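Shop diary: the complaints drawer

March 29, 2025

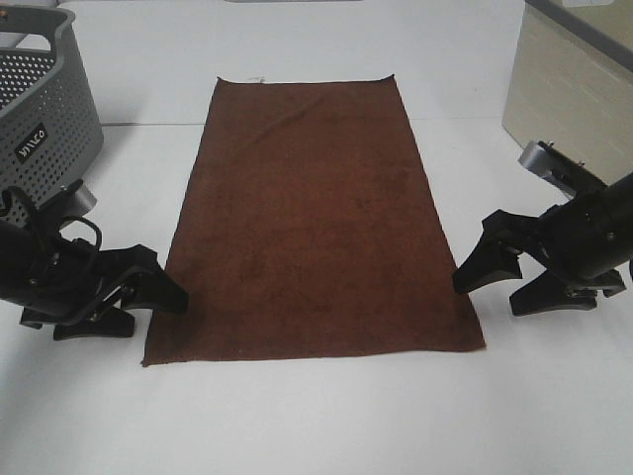 Morning

What a good day! I have to get it down before I forget the details. I finally went through the complaints drawer with Araceli, which I've been putting off since August, and I came out of it in a better mood than I went in. I didn't expect that from a drawer full of people being annoyed with us.

There were 661 notes in there, counting the printed emails and the cards people fill in at the desk. Araceli sorted while I read (she's so much faster, I'd still be on the first folder). We thought most of it would be about prices. Nope! Only 19 mentioned price at all. The big pile, the one that kept sliding off the chair, was people who had asked us something and never heard back. They'd wanted to know when an order would arrive, or whether they could swap a size, and we just left them hanging. A lot of them weren't even angry until the second email.

That stung a bit, but I love how fixable it is. We don't need a new system from Kofler or a bigger building. We need to write back.

Afternoon

Called Theano at Suvach because they went through the same thing a while ago. She talked for over two hours and I filled up both sides of my notepad. Her idea is that whoever opens a message keeps it until the customer is happy, even if the answer has to come from someone else in the building. No passing it along and hoping. I asked what happens when that person is out sick, and she laughed and said they argued about that for a whole month. They ended up with pairs, two people who can see each other's open messages.

I want pairs! I wrote it in capitals. Me and Nayeli, Araceli and Bleddyn. Bleddyn says he's terrible at email, which is true, but he's wonderful on the phone, so he can call people back. Why did we ever make him type?

Also tried it out right away. Picked a note from the top of the pile, a lady who'd asked about a late Zomden order, and phoned her. She was so surprised that she forgot what she'd been cross about and we ended up chatting about her garden. She's still owed a refund on the shipping, must do that first thing tomorrow.

Evening

Too wound up to cook, had toast. Keep thinking about how we spent all winter trying to guess what Plasta would do next with their catalog, all those meetings, and the whole time our own customers were telling us what they wanted in a drawer under the printer.

To do: shipping refund. Ask Nayeli if she minds being paired with me. New reply for the website form, one that sounds like a person wrote it. Send Theano something nice, maybe the almond cookies. And move the drawer out to the front desk where we all have to look at it.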